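Venstead Community Hall Association
Minutes of the regular meeting, 2020-08-17

Present: the chair, the secretary, the bookings officer, 13 members. Apologies were received from 2 members.

The chair opened the meeting at the usual time. The agenda was accepted with one addition, the side door, taken under other business.

1. Minutes of the last meeting

Read and accepted. One correction: the piano was tuned in March, before the closure, and the entry should say so.

2. Reopening of the small rooms

The hall has been open to small groups under the county rules. The bookings officer reported that the sewing group and the language class are back. The choir has decided to wait. The chess club asked if it could use the upstairs room with the windows open, and this was agreed.

Groups are to wipe down tables and door handles before they leave. Some have been leaving this to whoever comes next. The secretary will write to all group leaders and put a copy of the rules on the notice board by the stairs.

The kitchen stays closed except for water. A member asked if groups could bring their own coffee. Agreed, as long as cups go home with them.

3. Tables and work surfaces

Discussion of the tables in the upstairs room continued from last time. Several members feel the tops should be sanded and oiled. Others would like to keep them as they are and put boards on top for craft work and anything with glue. The sewing group is in favor of boards because pins and cutting wheels mark the wood.
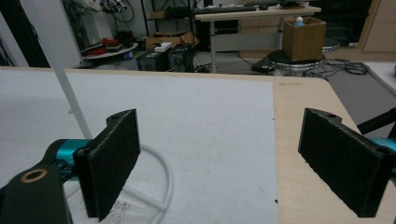
White board on a light wooden tabletop.

It was pointed out that boards need somewhere to be stored, and that the closet upstairs is already full of folding chairs. The chair suggested clearing out the old stage curtains, which have not been hung in years. No objection.

Moved and seconded that the association buy boards for the upstairs room and put off sanding until next summer. Carried, with one vote against. The member voting against asked that the minutes record a preference for doing the sanding first.

4. Heating

Ornetti sent a written quote for servicing the boiler and replacing the valve in the cloakroom. The price for both jobs is $350. A second quote was requested from Nygård but has not arrived. Members felt the work should be done before the cold weather and did not want to wait much longer.

Moved and seconded that the Ornetti quote be accepted if nothing is heard from Nygård by the end of the month. Carried.

The thermostat in the main hall has been turned up by users again. A cover was discussed. Left for now.

5. Booking system

The bookings officer has been trying out Inum, an online calendar, alongside the paper book. It works well enough for regular groups. One-time bookings still come in by phone and have to be typed in by hand, and there was one double booking as a result. The paper book will be kept until the end of the year and is to be treated as correct if the two disagree.

A member asked if people without a computer would be able to book. They can phone as before.

6. Grounds

The hedge along the parking lot has been cut. The clippings are still behind the shed and need to be hauled away. Two members offered a trailer.

The gravel by the entrance is thin again after the rain. The chair will ask the town if any is left over from the footpath work.

7. Other business

Side door: the lock sticks and some users have been leaving the door on the latch overnight. The secretary will have the lock looked at. Until then the last group out is to use the front door only.

Lost property: one umbrella, a child's rain jacket and a set of keys on a green ring. These are in the office.

The date of the next meeting will be posted on the notice board.

Meeting closed.

Minutes taken by the secretary.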